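Stosville ballpark plan, anyone buying the numbers?

benchcoach_ray
So the team wants a new park by the river and says it'll draw 4,000 a night. I've had seats on the third base side for years and I have never seen that many people there, fireworks nights included.

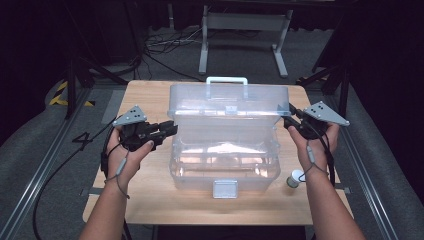 They also want the city to cover the parking lot. For a team that traded Costache in January and got a backup catcher for him.

lefty_loosey
Costache was hitting .200, Ray. Let it go.

benchcoach_ray
He was hurt!

Petchrat_K
Kanokwan Petchrat here, I keep score at most home games. Announced crowds are tickets sold. On a cold night the real count is around 1,000, and that's with a school group in.

lefty_loosey
New parks do pull people in, though. Zemisano got one and you can't get a seat behind the plate now.

dropped3rd
Zemisano was also in first place. Check back when they lose for 2 years straight.

benchcoach_ray
Same thing I told my brother-in-law. And who did the study? Rindeo, hired by the team. I'd like to see one of these come back and say don't build it. 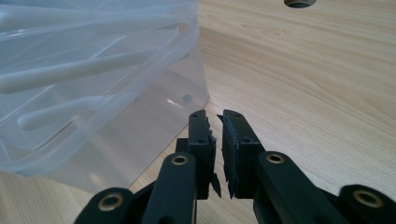

Fix the bathrooms and get a lefty who can throw strikes – then come ask me for parking money.

lefty_loosey
Fine on the bathrooms. I'd still vote yes.

Petchrat_K
Does anyone know if the bleachers stay general admission? The plan doesn't say.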